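흰색 유광 원형 테이블, 얼룩이랑 흔들림 어떻게 하세요?

Gemma Palumbo
2019-07-07 | 조회 2,248

안녕하세요, 가입하고 눈팅만 하다가 처음 글 써봐요. 이사하면서 부엌 창가에 둘 작은 테이블을 중고로 들였거든요. 하얀 원형 상판에 가운데 금속 기둥 하나, 바닥에 둥근 흰색 받침판 있는 그런 거요. 햇빛 받으면 어찌나 반짝반짝한지 처음 며칠은 괜히 옆에 앉아서 커피만 마셨어요 ㅎㅎ

문제는 제가 장 보고 오면 봉지째로 그 위에 툭 올려놓는 버릇이 있다는 거예요. 뚜껑 있는 유리병이든 작은 상자든 일단 다 거기로 갑니다. 정리는 저녁 먹고 나서... 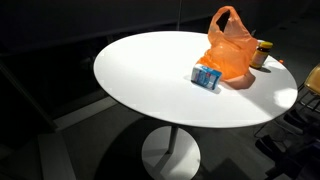
그러다 보니 병 바닥에 묻은 끈적한 게 동그랗게 자국으로 남고, 한번은 젖은 비닐봉지를 밤새 뒀더니 색이 살짝 밴 것 같기도 해요. 물티슈로 닦으면 옅어지긴 하는데 각도를 바꿔서 보면 또 보여요. 매직스펀지 써도 될까요? 광이 죽을까 봐 겁나서 못 쓰고 있어요.

그리고 하나 더요! 가장자리에 무거운 걸 두면 상판이 살짝 기우뚱해요. 기둥이 하나짜리면 원래 이런 건가요?

Dario Pagano
매직스펀지는 하지 마세요. 저희 집 것도 유광인데 딱 한 번 문질렀다가 그 자리만 뿌옇게 됐어요. 지금도 그 위에 화분 올려서 가려놓고 삽니다 ㅠㅠ

끈적한 자국은 미지근한 물에 주방세제 한두 방울 풀어서 부드러운 천에 적신 다음 자국 위에 6분쯤 덮어두세요. 그러고 닦으면 웬만한 건 밀려 나와요. 마지막에 마른 천으로 물기 꼭 없애시고요. 색 밴 건 베이킹소다 갠 걸로 해보라는 사람도 있던데 그것도 결국 연마제라, 저라면 상판 뒷면 구석에 먼저 해보고 결정할 것 같아요.

흔들리는 건 테이블을 눕혀서 기둥 위아래 나사부터 보세요. 중고면 십중팔구 헐거워요. 다 조였는데도 그러면 바닥이 안 평평한 거니까 받침판 밑에 펠트 패드 붙이시고요.

Mirko Ferri
그냥 식탁보 까세요

Kirsty Kinnear
윗분 ㅋㅋㅋ 근데 예쁜 상판을 덮기는 좀 아깝죠. 저는 현관 옆에 바구니를 하나 두고 장 본 건 무조건 거기 먼저 내려놔요. 버릇 고치는 데 한 달은 걸린 듯해요. 유리병은 사 오자마자 바닥을 한 번 닦아서 작은 쟁반에 올려두고요. 쟁반을 가운데 쪽에 두니까 기우뚱하는 것도 훨씬 덜해요. 기둥 하나짜리는 끝에 무게가 실리면 어느 정도는 그래요, 저희 것도 나사 다 조였는데 팔꿈치로 기대면 아직 움직여요.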